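Moledo Opens Its Setup and Care Program for Small Gripper Cells

Customers can now prepare and check the full cell in simulation before the first bolt is tightened
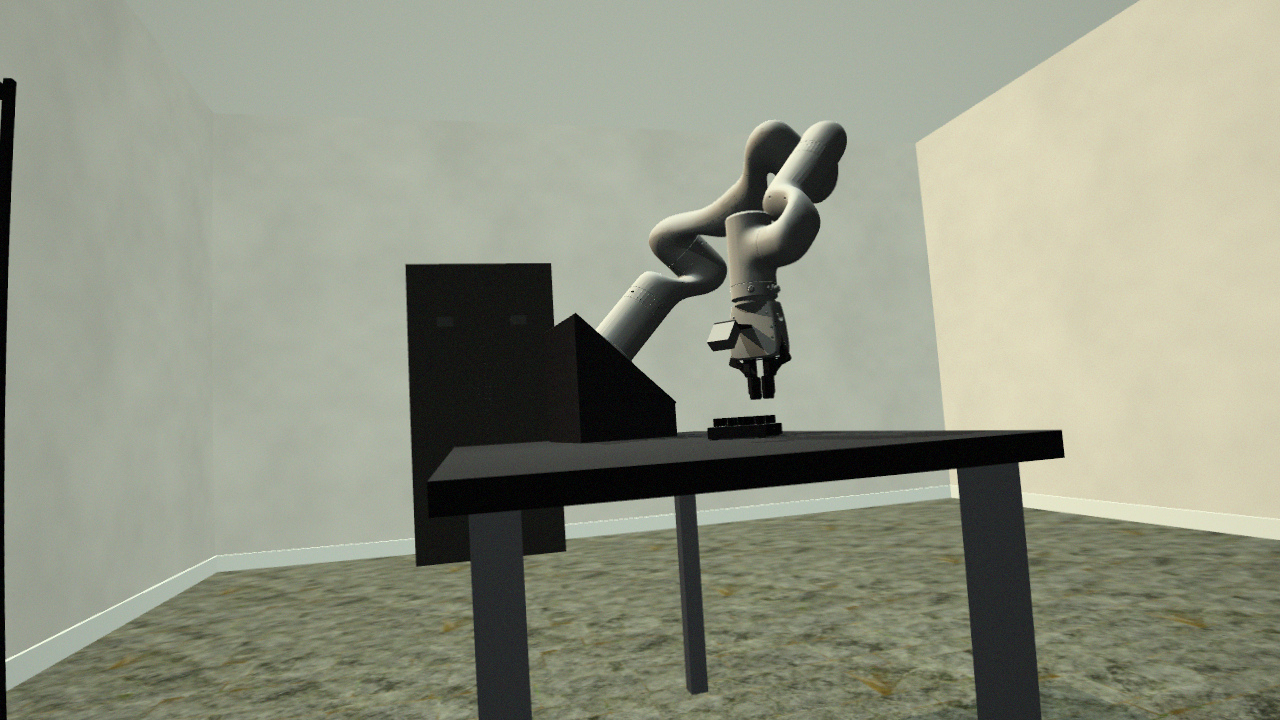 What is new

Moledo, a supplier of compact robot cells for small workshops, announced today that its setup and care program is open to all customers. Until now the program was offered only to buyers of the Keren cell. From April, it also covers cells which were bought used, and cells which the customer has moved from one room to another.

The program begins with a simulated model of the cell. The model shows a white arm on a sloped black base, a dark table and a gray gripper with two black fingers. The fingers point down over a low dark block on the tabletop. Our technicians use this model to agree with the customer on the arm position and the approach to the part. After this, the work continues on the real machine.

How the setup is done

The setup of one Keren cell follows a written list of 55 checks. The first checks concern the table. It must stand level and must not move when a person pushes on it. Then the base is bolted down and the bolts are tightened in a cross pattern, and tightened again after the arm has run its warm-up program.

The gripper is fitted next. The technician cleans the flange with a dry cloth, places the gripper, and closes the screws by hand before using the torque wrench. The finger gap is measured when open and when closed, and both values are written on the card that stays with the cell. If the two fingers do not meet evenly, the pads are changed. We do not advise to bend or file them.

At the end, the arm makes 190 test picks at low speed with the customer's own part. A dropped part means the test starts again from the first pick.

"Most of the calls we receive are about a gripper that has become a little loose, or a base that was moved and not measured again," said Ebere Dauda, head of field service at Moledo. "These are small faults, but they can stop a workshop for a whole morning. I prefer that the customer knows how to find them without waiting for us."

Care and repair

After the setup, the customer receives a care plan. The finger pads are checked every week and the flange screws every month. A full visit by a technician takes place every 6 months. During this visit the joints are listened to at slow speed, the cables are examined for wear, and the position of the base is compared with the first measurement.

For repairs, Moledo works with Akande, which keeps spare fingers, pads and screws in stock at its warehouse in Ekport. Orders that arrive before 2 p.m. leave the warehouse the same day.

The program was tested with customers during the past year. In this period the service team completed over 582 visits, and the setup list was corrected several times after comments from operators. One of these corrections was to put the finger gap on a printed card, as operators did not want to open the software only to read one number.

Availability

The program can be ordered together with a new cell or separately. Customers with a used cell should send the serial number and a drawing of the room, including the height of the table. Moledo will then prepare the model and propose a time for the first visit. The list of checks is sent in advance, and operators are welcome to be present during the whole setup.

About Moledo

Moledo builds and services compact robot cells for workshops, laboratories and training centers. Its main product is the Keren cell. Questions about the program can be sent to the field service office in Ekport.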